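Print this story | E-mail this story

Cup by cup, a robot's lessons are written at Follau

By Citlali Tovar
June 2025

A small team at the Follau workshops has been spending its working days moving plastic cups from one place to another, and it expects to go on doing so until October.

The work is being carried out by Derkico, a firm that writes software for robot arms. It wants an arm to be able to clear a table of cups it has never met, in whatever position they have been left. To get there it is collecting examples. A person guides the arm through the job from start to finish, the movements and the camera pictures are stored together, and the learning system is later trained on the lot.

Each run from start to finish is called an episode. The team had 857 of them stored when I visited, of which 318 were made with cups lying on their sides. Those are the ones the firm is most keen to have. An upright cup offers the fingers much the same shape from every direction, while a cup on its side has a wide end, a narrow end and a tendency to roll.

The project goes by the name of Peselus. It replaced an earlier attempt in which the arm was given written rules for where to grip. The rules worked well enough on a bare grey bench with one kind of cup, and poorly when either was changed. The firm dropped them last October and started again with recorded examples.

An episode begins with the cups being scattered by hand. The operator then takes hold of a pair of controllers and brings the arm down to the first cup. There is no script for which one comes first. Operators are asked to work at an even pace, to avoid long pauses in mid-air, and to carry on if they fumble a grip, as long as the cup is still within reach. A fumble that is put right is kept. A cup on the floor ends the episode, and the recording is marked as failed and stored apart from the rest.

Shifts at the controls last 40 minutes, after which the operator moves to the checking desk and someone else takes over. The change was brought in during the second month, when it was noticed that recordings made late in the morning were slower and had more stops in them. Operators had been doing two hours at a stretch.

Checking takes nearly as long as recording. Every episode is played back at double speed by a person who did not make it. The checker notes the moment each cup is picked up and the moment it is let go, and gives the run a pass or a fail. Where the checker and the operator disagree, a third member of the team looks at it. Of the first batch of recordings, 283 were thrown out altogether, most of them over a fault in the timing. The pictures were being stored a fraction of a second behind the movements, so that the fingers seemed to close before they reached the cup. The fault was traced to a setting on the recording computer and the work was done again.

The training itself does not happen at Follau. Recordings are copied to a drive at the end of each week and sent to Pramanik, a partner company which runs the computers. A fresh version of the system comes back some days later and is tried on the arm, with the operator's hands off the controllers and close to the stop button. The most recent version was given 251 attempts at picking up a single cup. The firm would not say how many succeeded, beyond that it was more than the version before and fewer than it would like.

It was more willing to talk about where the attempts went wrong. The commonest trouble was with cups that touched or overlapped. The arm would head for a point between the two and close on neither, or would take hold of one and push the other away. The team has altered its plan as a result, and for the rest of the summer half of all episodes are to start with at least two cups in contact.
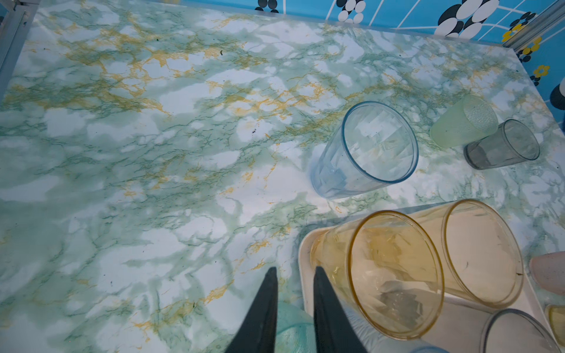 Clear and tinted plastic was chosen on purpose, according to the project notes, as it is harder for a camera to deal with than china or card. An edge may hardly show, and whatever is underneath comes through the side of the cup. The covering on the table adds to the difficulty. It is a marble pattern in white and green with bright yellow veins, and the veins can be seen through the wall of the faceted blue tumbler, bent a little out of line by the plastic. To a person that is plainly one cup on a patterned table. A learning system has to be shown a good many such cases before it stops treating the lines as part of the cup.

Table coverings are changed from time to time, and so are the panels behind. The team keeps a list of which covering goes with which panel, so that no pair is used much more than another. The lights are altered as well, though less often, as moving them means checking the cameras again. A spell of recording with the blinds open was given up when passing cloud made it hard to compare one episode with the next, but it may be tried again once the main set is finished.

Trays are a newer addition. In the early months all the cups lay straight on the table. The rim of a tray gives the fingers something to knock against, and operators say they have had to learn to come in from higher up. Their first week of tray recordings was kept for practice and will not be used in training.

The firm has looked at making its examples by computer, which would be quicker and would need no one to pick up the cups. It does use some made in that way for early tests. It found that see-through plastic was the weak point, with computer-made cups bending the light too neatly and never showing scuffs or scratches. For the present it is sticking with the real thing.

Two further operators are due to start at Follau this summer. They will spend their first days at the checking desk, watching other people's recordings, before being allowed to make their own. Peselus is due to move on to bowls when the cup recordings are complete, and the bowls have already been delivered - they are in boxes under the stairs.

Derkico says it has not decided whether the recordings will be shared outside the two companies. A decision is expected after the October finish, when the whole set will be counted and checked once more.

Print this story | E-mail this story

Contact the newsdesk | Copyright 2025, all rights reserved | Back to top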